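Section 6: Running the bowl demo on your open day

I wrote this part after our own open day at Tirside, so it's the way I do it – yours may end up a bit different.

1. Charge the hand-held gripper the night before. Mine takes a good while from flat.

2. Set out two steel bowls on a table. Let one overlap the other a little, as visitors like a job that looks slightly awkward.

3. Hold the gripper level and bring it in slowly until the nearer bowl sits between the two fingers. Stop there and let people have a look before you squeeze.

Caution: keep small hands away from the pivot pins and the linkage arms. They do nip!

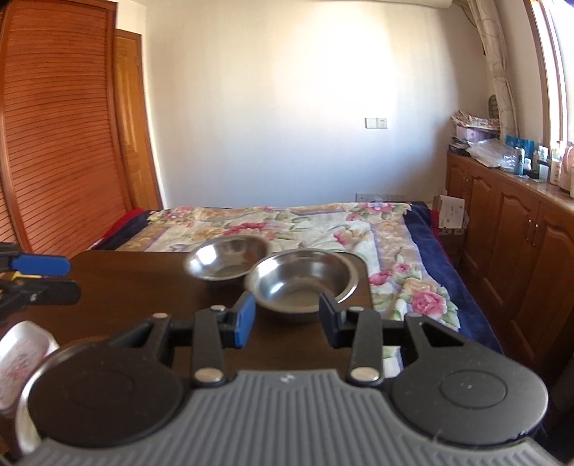 Solomiia Levchenko wrote back after trying these steps: I'd go for the rim every time, and I'd let visitors have a go before you show them how. They ask much better questions once they've dropped one.

Fair point, and I've started doing it her way with the older ones.

4. Give each visitor up to 6 tries, then swap.

5. Wipe the finger pads every 30 minutes – greasy pads slip on steel.

Note: if the fingers stick half open, let go of the trigger and count to 11 before you try again. Still stuck? Go to Section 9.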